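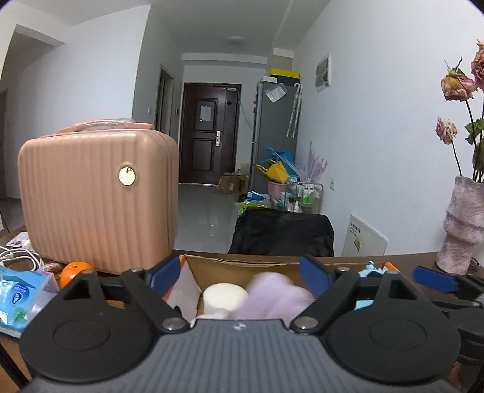 Attachment 1: wrist view, main gripper over the open box, pads wide apart. Second gripper at the right.

Ticket: Policy stops above the box and does not close
Project: Nestora, box packing task
Opened by: Vlasta Vukčević
Assigned to: Borislav Vidmar
Date: October 5, 2023
Status: open, workaround in use

Vlasta Vukčević
I trained the policy on 1000 demonstrations from the hand-held grippers. The offline error is low, but in rollout the arm goes to the box, opens wide and stays there. I ran 20 rollouts and it stopped in 12 of them. The checkpoint is from step 1690. Same behaviour with the older checkpoint from May, so I do not think the last merge is guilty.

Borislav Vidmar
Please look at the attachment again. The pale lavender item in the box is blurred by motion and the gripper body hides part of it. Do you filter such images before training?

Vlasta Vukčević
No, I keep everything. I was afraid to lose the moments before the grasp.

Borislav Vidmar
I would keep them also. But check the time offset between the image and the finger width. If the width comes late, the model learns "pads open" for too long.

Vlasta Vukčević
Checked on 100 episodes. The width is late by three images in most of them — the left and right grippers have the same delay. I shifted the labels and trained again from zero. Now it stops in four rollouts of 20.

Lejla Radonjić
Can you report both results in the method section, with and without the shift? Reviewers will ask.

Vlasta Vukčević
Yes, I will add the table. The four remaining stops are all with soft items, and I do not understand this yet. Please leave the ticket open.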